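Markow launches Elovness shower and basin valves for care homes and small hotels

PRESS RELEASE - for immediate use

Markow has today launched Elovness, a new range of thermostatic shower valves and basin taps for care homes, hostels and small hotels. Available to order from March. Trade only to begin with, retail to follow.

The range covers exposed shower valves, concealed shower valves, a lever basin tap and a short-projection basin tap for tight cloakrooms. All in chrome. Brushed finish later in the year, stock allowing.

Why now? Plumbers kept asking. The old Markow valve was well liked but a pig to service, with the cartridge buried behind the plate and the filters behind that. On Elovness the cartridge comes out from the front with one hex key. Isolators are built into the body so there's no need to shut down a whole floor to change a washer. 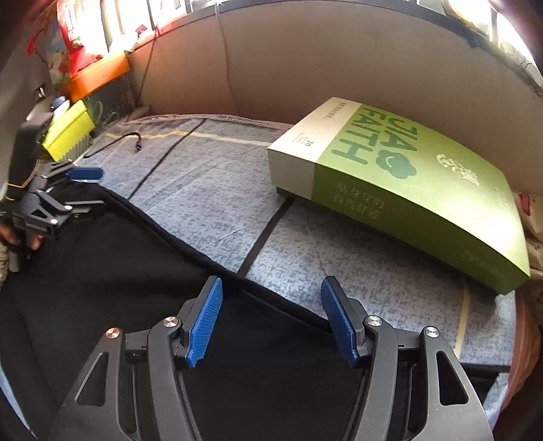

Hot water limit is set on site by the installer and locked under a cap. Residents can't shift it by accident, staff can't either. If the cold supply fails the valve closes.

Aarne Kauppinen, product manager at Markow: "We wanted something a maintenance man can sort out before his tea break. Twenty minutes for a full strip and clean, that was the target we gave the design team. First go took a lot longer than that. We got there in the end."

Trials were run at Ashworth, a residential home with its own workshop, and at Dallel, a guest house on three floors with very uneven water pressure. Both kept the valves in afterwards. Dallel has since ordered more for the top floor, were the showers had always been weak.
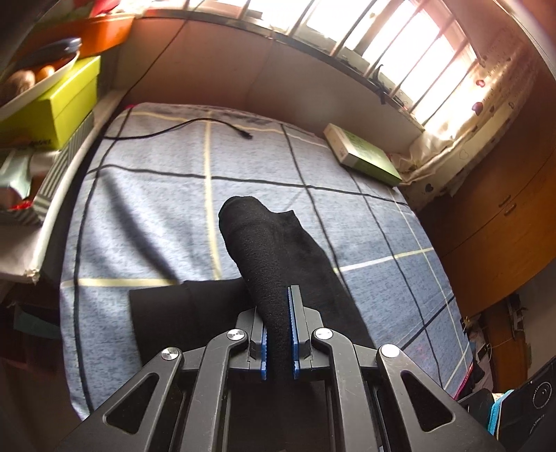 Black sock held between blue grip pads.

Changes made after the trials:

Larger lever on the basin tap. The first one was hard going for residents with sore hands.
Clearer hot and cold marks, raised as well as coloured.
Quieter flow at the low end.
Filter screens now supplied in pairs, so there's a spare in the box.

Flow regulators are fitted as standard on the basin taps and come loose with the showers. Leave out if pressure is poor. Fitting sheet covers both. 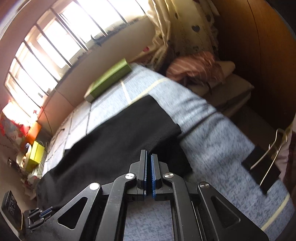
Elovness exposed valves fit standard pipe centres, so most swaps can be done without touching the tiles. Handy where rooms are let most of the year and nobody wants dust in them. In a small bedroom with a light grey blanket on the bed, even a bit of chased plaster means a full change of linen and a lost night. Concealed valves do need access from the front or back, see the fitting sheet.

Guarantee is two years on cartridges, longer on bodies (terms on request). Spares held in the UK. Anything ordered before 3pm goes out same day.

Trade counters will have display boards from launch, with a cutaway valve to take apart and put back together. Installers who want a training morning should ask thier usual Markow rep. Places limited, bring your own hex keys.
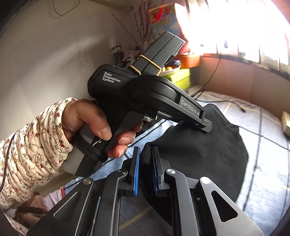 The GenRobot.AI device in hand, jaw tip against black cloth.

Prices and full size drawings are in the trade pack, out now. Old-pattern Markow cartridges will still be made for existing sites, no plans to stop.

ENDS

Notes to editors
Markow makes valves, taps and fittings for commercial washrooms and bathrooms.
Samples for review on request, please allow time for return.
Interviews with Aarne Kauppinen by arrangement through the Markow press desk, mornings best.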